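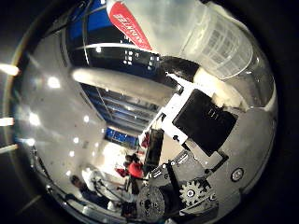

Wallow wants to know how many of us there are

October 4, 2018

If you live in Wallow and your doorbell rings this month, please answer it! The town is doing its own head count ahead of the 2020 census, and I've been talking to the people running it, and I have to say I got a little hooked.

The trouble is the Dramside end of town. Back in June the town mailed out 640 address forms, and the replies from Dramside were so thin that the clerk's office figured something had gone wrong at the post office. (It hadn't. A lot of folks out there use a box in Barros and never saw the thing.)

"We have streets on our list with no houses and houses with no street," Ghazala Hayat told me. She's heading up the door-to-door part, and she has 14 people walking routes between now and the end of the month. They carry a town badge, they'll ask you four questions, and none of them is about money or citizenship. I did mine on the porch with a sandwich in my hand. 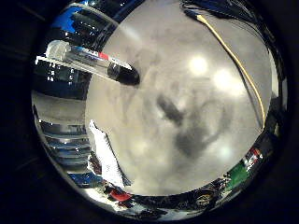

A clear tube with a white cap and a dark tip, on a light gray tabletop.

Why bother this early? Well, the corrected address list goes to the Census Bureau, and a home that isn't on it can easily get skipped. Road money and school lunch money both lean on those numbers, and Wallow can't spare much of either.

Samuele Lombardi, who sits on the town council, would like to see the walking routes stretched to cover the trailer lots past the grain road too. That comes up for a vote at the next meeting, and I'll be there with my notebook.

Missed your visit? Stop by the clerk's counter any weekday after 10 in the morning and they'll fill out the form with you. Spanish and Urdu speakers are on hand, and you can park out back for free.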